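The Soup That Takes All Day

I have been trying to make my grandmother's bean soup for most of my adult life, and I'm still not there. I've come close, mind you. There was a pot last winter that had my brother putting his spoon down and going quiet, which in our family is a standing ovation. But then I made it again the following week, same beans, same onions, same pan, and it tasted of warm water and regret.

So in September I did what I should have done years ago and went to Plestovov, where the soup comes from, to eat as much of it as I could and pester people about how they do it.

Plestovov is a small place. There's a hill, a river that smells a bit in hot weather, a bakery, and a long low building called Bresano where you can get lunch if you turn up before one and don't mind sharing a table. I turned up at half past twelve on my first day, very pleased with myself, and found they'd been serving since eleven and the soup was nearly gone. I got the bottom of the pot. I want to tell you that the bottom of the pot is the best bit! It was thick and brown and a little smoky, with the beans gone soft round the edges but still holding together in the middle, and a slick of orange paprika oil on top that I mopped up with a heel of bread so stale it squeaked.

Viorica Vukadinović runs the kitchen and has done since before the road was resurfaced (this is how people date things there). She let me come in the next morning at six, on the understanding that I'd keep out of the way and wouldn't touch the salt.

Beans first. She uses a flat white one with a thin skin, grown up the valley, and she soaks them overnight with a pinch of bicarb. I'd always soaked mine, but I'd been using the soaking water to cook them in, having read somewhere that it kept the flavour. Viorica made a face at this that I will carry to my grave. Out it goes, down the drain, and then she boils them hard for ten minutes and throws that water away as well. Only the third lot stays.

Then the onions, and here's where I'd really been going wrong. I fry mine for as long as it takes to empty the dishwasher. She had hers going for an hour and a quarter, in lard, over a flame so low I thought it had gone out (I bent down to check, twice, and got told off the second time for blocking the oven). They didn't brown so much as slump. By the end you could have spread them on toast, and I very nearly asked if I could.
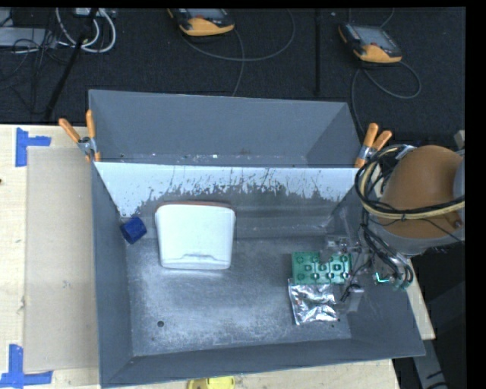
It's the onions that cost you, Biljana Kovačević said when I told her all this over coffee, and she'd rather have a thin soup at noon than a perfect one at four in the afternoon. Her own way is to do a great heap of onions once a month and freeze them in lumps, then drop a lump in whenever she's got beans on. Did it taste the same? No, she said, of course it didn't, but her children had been fed and were asleep by eight, and had I got any children?

I haven't, so I shut up and ate my cake.

She had a point, though, and I've thought about it a lot since. A lot of what gets written about old recipes (some of it by me, I'm afraid) makes them sound like a sort of church. You must do it this way, you must use this pan, you must stand there and stir and think about your ancestors. My grandmother, who made the best version I've ever eaten, kept a jar of stock powder at the back of the cupboard and denied it to her last breath. I found it when we cleared the flat. I cried a bit and then I laughed for ages, sitting on the kitchen lino with the lid off, sniffing it.

Back to the pot. Once the onions have slumped, Viorica takes them off the heat before the paprika goes in, which saves it from scorching and going bitter. She gives it a quick stir, adds a ladle of bean water, and only then puts the pan back on the flame. Two bay leaves. A carrot, left whole and fished out at the end and eaten by whoever's nearest. A smoked rib if there is one. There was one the day I was there, wrapped in paper from Flendis, the butcher by the bridge, and it went in bone and all.

After that it's just time. She pushed the pot to the back of the stove and we sat on the step and she told me about her knees. Every so often she'd go in, tip her head to listen to it, and come out again. I asked what she was listening for. She said she was checking it wasn't talking too much. I had a go at listening too, and I swear I could hear the difference by mid-morning. A slow blip, then a wait, then another slow blip. My soup at home chatters away like a bus full of schoolchildren, and I'd never once thought to turn it down.

The salt goes in right at the end, with a spoonful of vinegar. I'd never used vinegar. I'm now putting it in everything, including things that haven't asked for it.

I came home with a bag of the white beans, most of which made it through in one piece, and a jar of paprika from a shop called Vlachou, whose owner wouldn't sell me the one I'd picked up and marched me over to a duller, darker one on the bottom shelf. He was right. The bright red stuff I'd been buying for years tastes of almost nothing next to it.

My first pot back was a bit salty. The second was lovely, but I'd let the onions catch on one side when the phone rang. The third one I did on a rainy day with nothing else planned, radio on, flame right down, and I gave the onions their full hour and a quarter and sat on the back step in my coat in between, like an idiot, listening.

My brother came round at seven. He had two bowls and took the rest home in a margarine tub, and he still hasn't given me the tub back. I've also got six lumps of onion in the freezer, Biljana-style, for the weeks when soup at noon is the only kind going. I used one the other night with a tin of butter beans and a good glug of vinegar, and ate it out of the pan standing up.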